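Closures on Reused Decorative Tins: Opening Force, Wear and Labeling
Final project report, Packaging and Materials course
Virgilio Lagman
Submitted in September

1. Background

Decorative metal tins are rarely thrown away after the original contents are gone. They are kept for sewing supplies, letters, tea, photographs and small tools. The printed lid is usually why the tin is kept, and the closure usually decides how long it stays in use. A lid with a worn print still works. A lid that no longer stays shut does not.

This project looked at the closures. The question was whether a hinged lid with a metal clasp holds up better under household use than a plain friction lid, and what the clasp does to the print next to it.

2. Material

The tins came from the Requena thrift store and from a box of donated household goods at Drusach Hall. All were rectangular and small enough to hold in one hand. Tins with visible rust at the seam were left out, as were tins with a dent deeper than 2 mm on the lid rim.

The tins were sorted into 3 groups by closure: friction lid, hinged lid without a latch, and hinged lid with a clasp. Most of the printed designs were floral or storybook subjects in pale colors. Pale prints turned out to be harder to inspect than dark ones. Glare on a glossy curved edge hides fine scratches, and a scratch through light pink ink to bare metal shows little contrast. Inspection was therefore done twice, once under the ceiling light and once with a desk lamp held low to one side.

Each tin was laid on a cream cloth during handling. The cloth kept the underside from being scratched by the bench and made loose flakes of ink easier to find afterward.
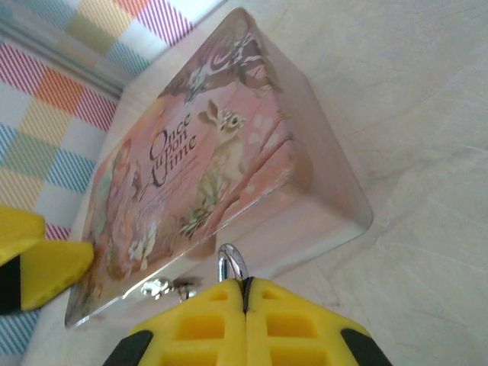 Titles and lettering were recorded as part of the label survey. Large decorative lettering stayed readable on nearly every lid. Small text printed below a title was the first thing lost, both to wear and to poor lighting, and in several cases it could not be transcribed at all. Those entries are marked "not legible" in the data sheet and were not guessed.

3. Method

Opening force was measured with a hand-held spring scale hooked under the free edge of the lid or, for clasped tins, under the clasp itself. Two readings were taken per tin and the higher one was kept.

For wear, one tin from each group was opened and closed by hand over 2,000 times. The work was split into short sessions to keep the motion consistent. The clasped tin was continued to 3,258 cycles, at which point the rivet had loosened enough for the clasp to swing freely. The other two were stopped earlier for lack of time, so the totals are not directly comparable.

4. Results

The friction lid lost grip gradually. By the end of its run it could be lifted off with one finger and fell off when the tin was turned over. The rim showed bare metal on all four sides.

The hinged lid without a latch did not change much in opening force, which was low to begin with. The hinge itself showed no play.

The clasped tin held closed for the whole test until the rivet loosened. Damage to the print was confined to a narrow arc beside the clasp, where a fingernail or fingertip lands during opening. Rubbing on the rest of the lid was slight.

5. Discussion

The clasp gave the most secure closure, with wear concentrated at a single part. A loose rivet can be tightened with a small hammer and a punch, and a worn friction rim cannot be restored with ordinary tools. For storage of small loose items, the clasped type is the better choice.

The main weakness of the study is the sample. One tin per group in the wear test cannot separate the effect of the closure from differences in sheet thickness. A gauge was requested from the Grinum lab but was not available before testing began. Hand cycling also varies in force from one session to the next.

6. Further work

The wear test should be repeated with several tins per closure type and an equal number of cycles for each. Sheet thickness should be measured before the first cycle. Print wear should be scored against a reference card, using the low side light for both the first and the last inspection.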